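Session 3 - gripper build, shared workshop
Notes: Carla Sleiman. Corrections to Giorgia please.

Carry on from the finger print. By now everyone should have two fingers, two inner arms, two outer arms, brass fittings at the pivots. If a pivot binds, back the screw off a quarter turn and try agian. Don't force it.

First check is the closed position. Tips should meet along the whole seam - hold it up to the light if unsure. 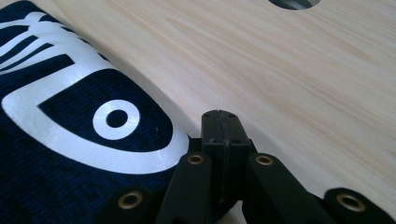 Fig. 1. Fingers closed, nothing held. Fabric with white print at left.

Cloth is the harder pick. Soft edge, lies nearly flat, so come in low. Start with the fingers apart and close slowly. Over 13 tries each before you change anything, write them all down, misses too.
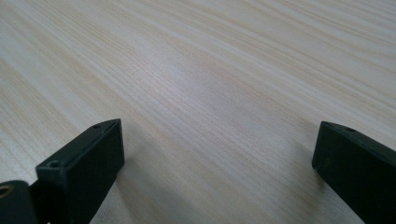
Gap next. Open fully, measure tip to tip, write it on the sheet. Ours came out at 76 mm, Joelle's group got less becuase of a tight outer arm. Same screws, same Dollberg kit, so check yours.

For next time - read the Prakix servo notes, pages 1 to 3. Bring calipers.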